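Chapter 2
Keeping Records in a Small Organization

After you read this chapter, you should be able to explain the difference between a document and a record, to decide how long a record must be kept, and to prepare a simple retention plan for an office with few employees.

2.1 Why small offices lose their records

In January, a company named Deven had to answer a question from a former customer. The question was simple: which price was agreed for the second delivery? Deven sells packaging for bakeries and has 14 employees. Larysa Hrytsenko, the office manager, knew that the agreement was made in writing. She searched for it in the mail folders, in the paper binders and on the shared disk. She found three versions of the agreement, and none of them was signed.

This case shows a typical problem. The company did not have too few documents. On the shared disk there were more than 3000 files, and many of them had names such as "new" or "final 2". What was missing was a rule which says what version is the valid one, and who puts it in its place.
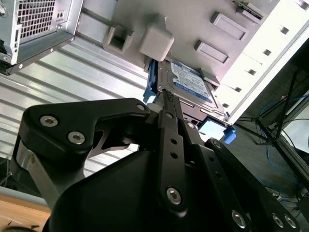

Figure 2.1 A hard drive in an open computer tower case.

We call a document any piece of written information, on paper or in digital form. A record is a document which is kept as evidence of a decision, a payment or an agreement. A draft of a contract is a document. The signed contract is a record, and from the moment of the signature it should not be changed any more.

The place where the record is stored is a separate question, and we come back to it in Chapter 5. Many beginners start with this question and buy new cabinets or new disks before they know what they want to keep. Lutz Schmieder, who advised Deven in this period, asked the employees first to write a list of all kinds of records they use.
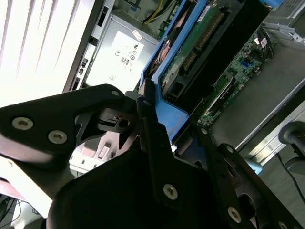
The list had 100 lines at the beginning. After the first meeting it became much shorter, as several departments used different names for the same thing. The sales team said "order sheet", the warehouse said "pick list", and the accountant said "delivery basis". For each line that stayed, the employees wrote down who creates the record, who needs it later, and how many years it must be kept. The last point depends on the law of the country, so the reader should always check the local rules.

Key terms: document, record, valid version, retention period

Before you continue to Section 2.2, choose one kind of record from your own work or studies. Write down who creates it and who would look for it after two years.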